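Home Workshop Money Stuff Packing & Shipping About Me Contact

Running a little business out of your garage: the workshop tips I wish I'd written down

Last updated: August

I get a lot of email from people who want to sell the things they fix or build, and most of it is about websites and logos. Fine, but my first season at Bulilard (that's me, plus a garage in Trudmont) went sideways over much duller stuff, like where I kept the tape. So this page is about the bench, the shelf and the shoebox of receipts.

Start with one bench that is only for orders. Mine is an old door on sawhorses. Paid work goes on it, and my own half-done projects live on the other side of the garage, however much they sulk. If you only have one table, run a strip of painter's tape across it and be strict! I once sanded a customer's drawer front and my own test piece on the same afternoon, and I mailed her the test piece. She was nice about it.

Then the money. I took in $2,527 my first season and was thrilled, until I sat down at the kitchen table with the receipts and saw how much of it had gone to screws, stain and emergency trips to the hardware store. Now every receipt gets the order name written on it in pencil before I leave the parking lot. Thermal paper fades fast in a hot car, so I photograph each one too. At the end of the month I put them in an envelope and write the total on the front. I have tried the apps. I like the envelopes.

Keep a separate bank account from day one, even if it has next to nothing in it. Ask your town office what they want from home businesses as well, and get the answer by email so you can find it later. Mine wanted a one-page form and a small fee, and I'd put it off all winter imagining something awful.
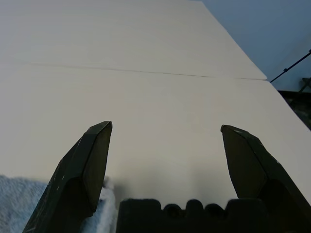
Pricing used items got a lot easier once I started grading the finish before I touched anything. I go over each piece with a flashlight held low to the side and write down every mark, then decide whether I'm selling it as is or charging for touch-up time. Dark coatings are the ones that will fool you. Little pale scuffs along an outer edge, like the ones in the photo, or a single light fleck up near a tip, hardly register until a buyer opens the box in bright daylight. I wipe with a damp cloth first, as plenty of "scratches" are just somebody else's paint rubbed on. If it's a real one and it's on painted metal, I feather the edge with 600 grit, dab on matching touch-up paint with a toothpick, let it sit overnight and go over it very lightly with 2000 grit, wet. Practice someplace hidden! And put it in the listing anyway — I've had far fewer returns since I started admitting to every ding.

Packing goes by the door, at standing height. Tape, scissors, marker, labels, scale, all within reach, and nobody in the house gets to borrow the scissors. Save clean boxes, but cut off the old labels, don't just cross them out. I pack from 7 to 8 in the morning with coffee, and whatever isn't packed by then waits for tomorrow.

Last thing, on saying no. My friend Huguette Cormier ran an upholstery shop for years and told me to keep a written list of jobs I don't take. Mine is taped inside the cabinet door: no rewiring, no cribs, nothing that smells like a basement. I've added 2 more since spring (wicker, and anything "needed by tonight").

Comments

sawdustmarie: The pencil on the receipt trick!! Pen smears all over those things. Do you do mileage the same way?

Reply from author: Little notebook in the glove box, Marie. I forget half the time.

Glenn T.: I'd skip the toothpick and use the end of a paper match, it holds less paint. Otherwise same as how I do it.

porchlight77: Does the damp cloth work on matte black? I always end up with a shiny spot.

Reply from author: Damp yes, rubbing no. Press and lift. If it's already shiny I haven't found a fix I like.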